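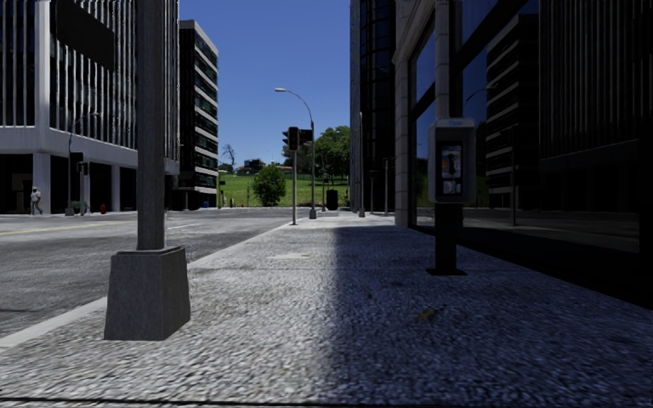

Budget sanity check: sim seats vs. a second robot
Planning & Purchasing > Sidewalk and Delivery

curbcut_dan
We're a small outfit running sidewalk delivery in Cuderberg with one Pesteo unit and plans for more. Next year's equipment request is due in December and I've been told to pick a side. Option A is Vellon simulator seats, $3000 each per year, plus a workstation good enough to run it. Option B is put the same money toward a second Pesteo and keep testing on real sidewalks like we do now.

I've had the Vellon trial on my machine since Wednesday. It looks good. That is part of what bothers me. Everybody who walks past my desk says wow, and I can't get one of them to tell me what number it would change. Has anyone here paid for sim and been able to point at what they got for it?

flatfile
What does the workstation cost in your plan? People quote the seat and forget the box it sits on. Ours needed a new graphics card before it would run camera and depth together at full rate, and that came out of the spares budget. We did without a spare drive motor all winter.

curbcut_dan
It's in the spreadsheet as its own line. No card bought yet. The trial runs okay on my desktop with one camera. I haven't tried more than that.

flatfile
Then you haven't tried it. Put your real sensor set on it before you sign anything.

mossgate
I'm going to disagree with the tone here. We've had Vellon for 2 years and I'd drop a robot before I dropped the seats. The thing you're buying is repeats. Want to approach the same curb with the sun at a different angle? Change a setting and run it again. On the street you get whatever the afternoon gives you, and if somebody parks a van on your test corner you go home.

curbcut_dan
How many of those repeats found something you then fixed on the robot?

mossgate
Plenty. Shadow edges, for one. Our drivable surface mask used to split wherever a hard shadow ran down the middle of the walk. We'd seen it once outside and couldn't get it to happen again. In sim it happened every time.

curbcut_dan
OK, that's the kind of answer I was after. Thanks. Do you have a before and after I could put in front of my boss?

mossgate
Not that I can share, sorry.

pallet_jockey
lol. "Plenty" and "not that I can share." I've sat through this sales call.

mossgate
I don't work for them. I work for a company with lawyers.

A-yeong Yook
I did this comparison for our group last year and we ended up buying neither, so take it with that in mind. What helped was making each purchase answer to a test we already owed somebody. Below is the checklist, filled in with my notes from the Vellon downtown map, which I think is the same one in Dan's trial.

1. Following the sidewalk. Sim is fine for this. You can get all the lighting you want and the curb geometry is clean. Too clean, in my opinion. Our real curbs are chipped and patched, and the wheel slip numbers from sim were useless to us. If your problem is perception, count this in favor of the seats. If your problem is wheels and battery, it gets a zero.

2. Waiting at a signalized corner. We set up a start from the near side of a crosswalk, with one person standing over by the building on the far corner and the signal on that side showing red. The planner has to hold, and it shouldn't treat somebody standing by a wall as about to cross. Good repeatable test. Watch the road texture close to the camera, though. The speckle in the asphalt goes smeary low in the view, and our ground classifier was less sure of itself there than it has any right to be. I never found out if that was their texture or our settings.

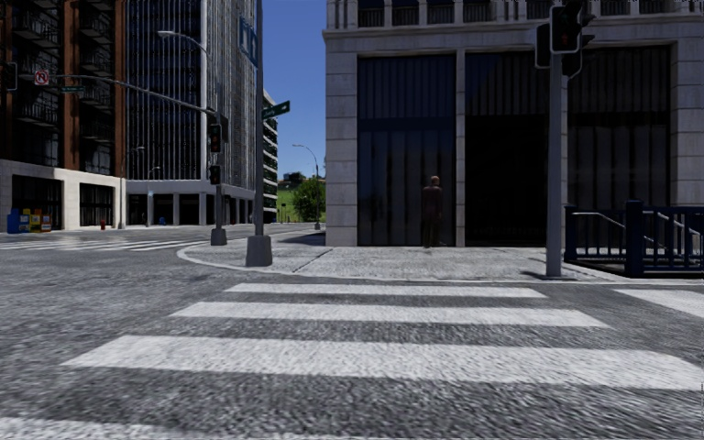
3. Drops and edges. There's a black railing along the building on that far corner, with what looks like stairs or a ramp going down inside it. I wanted to use it as a negative obstacle test and gave up. A railing is easy. What breaks robots is the stairwell with no railing, and you would have to build that yourself or pay someone to. Get a quote for custom map work before you compare prices. Ours cost more than a seat.

4. People. One person standing still proves very little. Crowd behavior was a separate add-on when I asked. Check if it still is.

5. Hours. Write down how many hours of sim you expect to run. We wrote 300 for the year. By spring it was obvious we'd come nowhere near it. The engineer who knew the tool had other work.

Item 5 is where most of these requests fall apart, I think. The seat is cheap next to the person sitting in it.

curbcut_dan
This is very useful. I hadn't put any staff time against either option. For the robot I was thinking of it as free, which is silly, someone has to walk behind the thing.

pallet_jockey
Someone has to walk behind the thing, charge it, and drag it home when it sulks. Price a second robot as a robot and a half.

mossgate
A-yeong, I agree with most of that, but item 1 is a bit unfair. You can rough up the surfaces. There's a setting.

A-yeong Yook
There is, and we used it. It made the ground bumpy in an even sort of way. It didn't give me the one raised slab outside a dentist's office that stops our unit every time. If you got closer than that I'd like to know how, and I mean that.

mossgate
No, fair. We scanned our worst block and brought it in ourselves. That took a while.

flatfile
And there's the custom map work again.

railyardkate
Different question. Has anybody looked at renting? McGrath leases units by the month where I am. We took one for a season instead of buying and learned we didn't want a second robot at all, we wanted a better charger location. The lease wasn't cheap per month, but it ended, and I can't say that about most of what's in our storage room.

curbcut_dan
Does McGrath carry Pesteo units?

railyardkate
Ask them. Ours was something else, and the fleet software didn't talk to what we already had, so there were two dashboards open all day – I would not do that part again.

pallet_jockey
My request last cycle had 11 lines on it and the only one that paid off was the cargo straps. Just saying.

mossgate
Dan, what's your top failure right now? Forget the budget for a minute.

curbcut_dan
Crossings. It holds too long when there's a person anywhere near the corner, then runs out of walk signal. Remote operator takes over most of the time at two of our worst corners.

mossgate
Well, that's a sim problem if I ever heard one. One seat, one year. Build those two corners.

A-yeong Yook
I'd lean the same way, with conditions. One seat, no add-ons, and a line in the request saying what the operator takeover rate has to drop to at those corners on the real street. If it hasn't moved by renewal, let it lapse. And log the takeovers now, before you touch anything, or you'll have nothing to compare it to.

flatfile
I still say you could fix that with recorded logs from the robot you already own. Replay costs you disk space.

mossgate
Replay won't tell you what happens after the planner makes a different choice. The person in the log does the same thing no matter what the robot does.

flatfile
So does the person in the sim if you didn't buy the crowd add-on!

curbcut_dan
Ha. OK. Current draft is one seat, no second robot, a quote from McGrath attached as the fallback, and staff hours written in. I'm going to run the trial with the full sensor set before it expires and post the frame rates. If the desktop chokes, the workstation line goes up and I may be back to arguing for replay.

flatfile
Post the card model too please.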